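Fisard Student Robotics Club
Shelf-picking project, Varklow entry
Pre-session inspection, bench 3, December

1. Emergency stop within reach of the operator. Pass.
Comment: button tested twice, arm halted each time.

2. Arm base bolts tight. Pass.
Comment: 4 bolts, paint marks still lined up.

3. Gripper pads clean and free of cuts. Pass with comment.
Comment: left pad worn at one corner. Replace before the Barasa round.

4. Speed limit set in the Pridness controller. Fail, corrected.
Comment: limit had gone back to default after the update. Reset to 12 per cent and saved - check again at every restart.

5. Test items. Pass with comment.
Comment: bottles to be closed and upright before any run. Do not remove film from the wrapped packs. Put items down by hand, one in each hand at most, and keep the front edge clear.
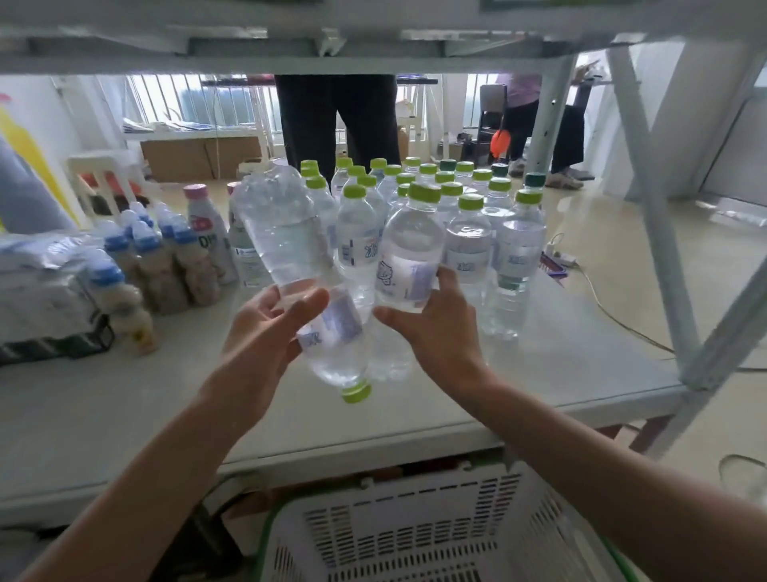
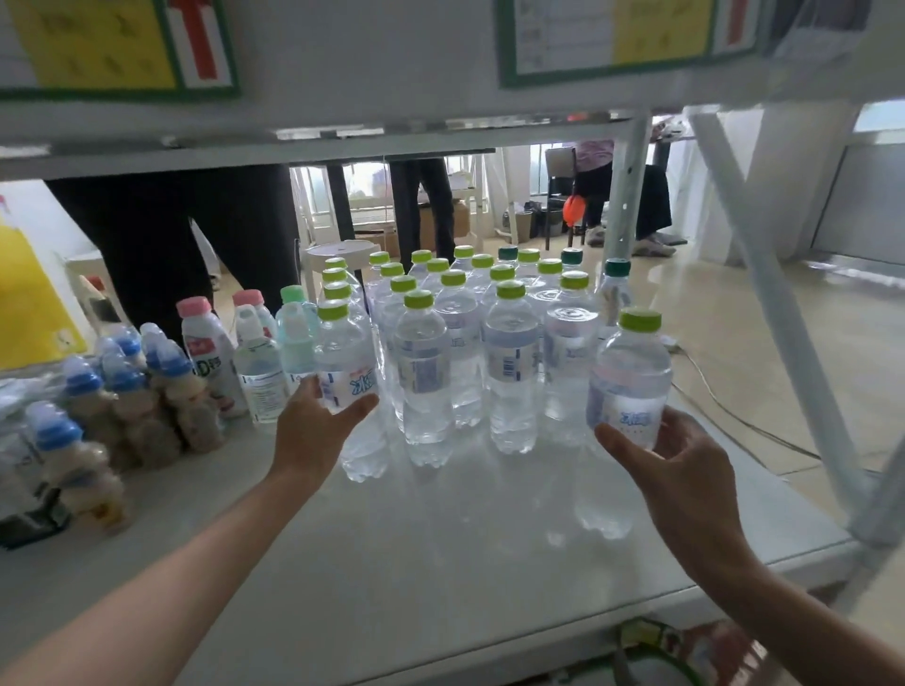 Item 5: handling water bottles with lime-green caps, one in each hand.

6. Cables clear of the walkway. Pass with comment.
Comment: route along the wall and tape down before power-on.

7. Spilt water. Pass.
Comment: cloths at the bench. Power off first, then wipe.

8. Log file started. Pass.
Comment: run 518 is the first entry under the new speed limit. Earlier runs are not to be used for timing.

Outstanding: item 3, left pad. Item 4 to be rechecked at 14:00.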